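Chapter 11
Work Inside the Home

By the end of this chapter you should be able to explain what is meant by unpaid work, describe two ways of measuring it, and say why the results may differ between one survey and the next.
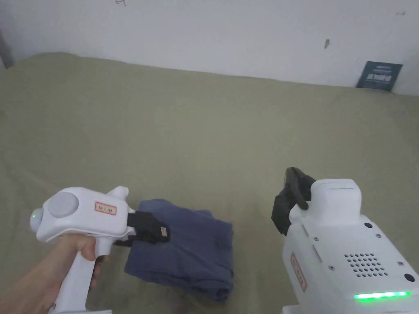
Comfort Akolgo

Most of the work covered in this book so far has been done for a wage. A wage makes work easy to count, as there is a payslip or a contract to look at. Cooking a meal for your own family leaves no such record. Neither does washing, sweeping, caring for a sick parent or putting clothes away.

For a long time, economists left this kind of work out of their figures. A cook paid by a hotel added to national income. The same cook making the same soup at home did not. You met this rule in Chapter 2, where we looked at what national income includes. We now look at what is lost by leaving so much out.

The main tool for measuring unpaid work is the time-use diary. A person writes down what they did during the day, usually in short blocks of time, from waking until going to bed. The entries are then sorted into groups such as food, laundry, childcare and travel.

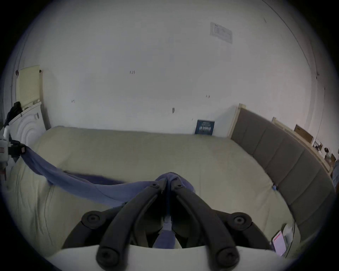 Sorting is harder than it sounds. Laundry may begin with gathering clothes from several rooms and end hours later at a cupboard, with other jobs in between. Some diaries have a single code for all of it, and others treat washing and ironing as separate tasks. A blue cloth sagging over a cream bedcover, as in the photograph, belongs to a part of the work that many people never write down at all. They remember the wash and the ironing, and the minutes of handling go under 'rest' or are left blank.

The Gesten study, which we use as our case in this chapter, tried to deal with this problem. It covered 700 households: 350 in the town of Bruneda and 350 in the farming district of Sangkhawat. Each household kept a diary, and an interviewer went through the entries with them the next evening.

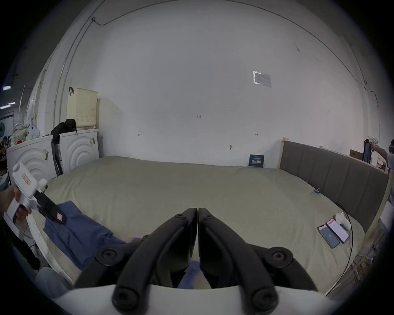

Figure 11.1 Folded blue garment on a bed with a pale green cover.

The interviews changed the results. In both places people added tasks they had missed, most often those done while something else was going on – minding a child while cooking, for instance. These are called secondary activities, and Section 11.2 deals with them in detail.
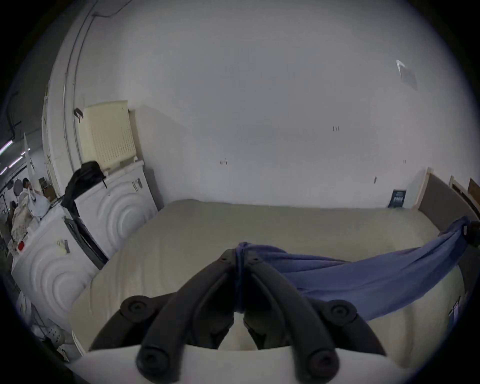

Photo: Crescencio Bermúdez / Galeo

Before reading on, keep a diary of your own from 6 a.m. to 9 p.m. on one ordinary day. Note who each task was done for, and whether you were doing anything else at the time. Keep the page, as you will need it for the exercise at the end of Section 11.1.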